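What changed on our bench when the arm came in

I have worked at Fundell for twelve years, first on the packing side and then in cable assembly, where I still am. We make leads and small harnesses for other firms. Somebody orders a white lead with a connector on one end and a bare tail on the other, we make it up, test it, bag it and send it out. It is quiet work and I like it.

In May we started running part of the routing and handling with a robot. My sister asked me what that was like and I gave her a poor answer over the phone, so I am writing a longer one.

The job we gave it first was the Trusutside order, 2464 leads of the same pattern. By hand you pick up the lead, lay it along the board, follow the line to the clamp, press it in, then bring the end round to the connector and seat it. It isn't hard. What gets you is the thumb. After a long morning of pressing cable into clamps the joint at the base swells, and most of us have a drawer with tape and a tube of gel in it. Usmani, the firm that set up the cell for us, asked what we most wanted rid of and everyone on the bench said the same thing.

I had expected to be shown a finished machine. We got several weeks of people moving clamps across a board a hole at a time, and asking me to do one lead very slowly while they watched my hands. I found that awkward at first. I had never thought about how I hold a cable before it bends. I pinch it further back than I was taught to, and let the front find its own way. They wanted to know why and I couldn't tell them, so I did it another 30 times and they worked it out from that.

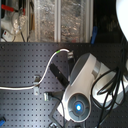

Florence Grewal

The perforated board is the part I have come to know best. The clamps can go wherever there is a hole, so when the route changes you unscrew one and shift it along. The white cable has to come in from the side, pass through the first clamp and then rise in a bend towards the connector. If the bend is too tight the lead springs back when the gripper lets go. If it is too loose it wanders. Setting that bend is now a person's job, and on my shift the person is me.

So the work has changed more than I thought it would. I used to make leads all day. Now I set up the board at the start of a run, check the early ones by hand, and after that I do the awkward orders at my own bench while keeping an ear on the cell. You learn the sound of it. There is a small click when a connector seats properly, and when I don't hear it I get up and look.

My hands are better. I can open jars in the evening again. I sleep through the night too, which I had put down to my age.

Other things I am less sure of. There used to be six of us along one bench, and we talked. Now there are three on a shift, placed further apart, and one of those is usually on the other side of the room with a tester. The other three went to the Erkholm contract in the next building. They kept their pay and their hours, and management did what they had promised there, so I have no complaint on that score. But I used to know whose daughter had an exam and whose boiler had gone, and now I hear about it a fortnight later in the canteen.

The pay question came up as well. Setting up a board is not on the old grade sheet. For the first few weeks we were doing it at the assembly rate, and when we raised it we were told it would be looked at. It was looked at, and we got a new grade with a bit more money. I would say to anyone in the same position that you should write down what you are doing from the first day, with times, because it made that meeting a good deal shorter.

Training was mixed. Usmani's people were patient and explained things in ordinary words. The manual was not written for us. It tells you what every warning means and very little about what to do with your hands when you get one. I have made my own sheet, two sides of A4, which lives in a plastic wallet beside the board. The evening shift have added to it in green pen and I have added to it in blue.

People ask whether I worry about my job. I did in the spring, more than I let on. I worry less at present, as the small orders keep coming and the cell is no use on a run of twenty with a different bend in each. That could change. I have asked to go on the next setup course, and I am waiting to hear about the dates.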